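Search the help forum

Washer won't drain at end of cycle -- OPEN
Posted by Jérémie Pichon, 19 April 2022

Hi all, me again I'm afraid. The Winico front loader in our utility room has started finishing its cycle with water still sitting in the drum. It's happened on 2 washes out of the last 5, always the cottons programme, never the quick one (which makes no sense to me, but there you go). No error code, no funny noises, it just stops and sulks.

What I've tried so far: ran a spin on its own, which cleared it the first time and did nothing the second. Had a look behind for a kink in the drain hose and couldn't find one. I haven't opened the filter yet because last August I did that on our old Randau and flooded the floor -- lesson learnt, I want a shallow tray first!
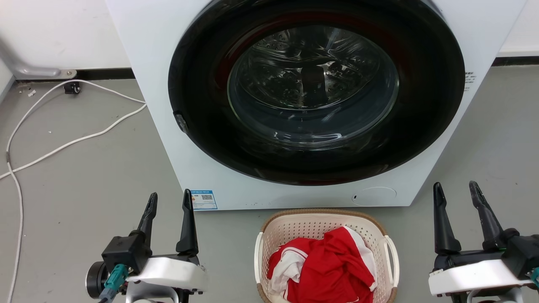

Front of the machine, with the round cover I mean at lower right.

Am I right that the round white panel is the filter cover? There's a tiny slot on its left side and I'm guessing a coin or flat screwdriver goes in there, but it feels stiff and I don't want to snap it. The booklet that came with the house is for a Lindqvist, so no help at all.

Update, same evening: got the cover off with a butter knife wrapped in a tea towel. Let the water out a bit at a time, 6 trays of it, then unscrewed the filter. Inside: a hair grip, a lot of grey fluff and what used to be a bus ticket. Rinsed it, put it back, ran a short rinse and it emptied fine. I'll put the football kit through on cottons tomorrow, as that's the real test, and leave this open till then.

One more question while I'm here -- does anyone know if Discombe still sell the rubber seal that goes round the filter? Mine's gone a bit flat on one side and I'd like a spare in the drawer.

Contact us | Copyright notice | Back to top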